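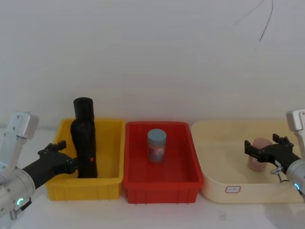

Yellow and red crates beside a wider cream tub, each holding a single item.

Sorting crate

A sorting crate is an open plastic box used for keeping household things apart, one kind to a box, so that a jar or a cup can be found again without much rummaging. Ribbed walls give a thin crate some welcome stiffness, and a shallow tub is kinder to short items, which do tend to vanish in anything deep. Ravinder Desjardins, in the Stornwood household guide, fondly recommends one color per shelf.

170 shares 75 comments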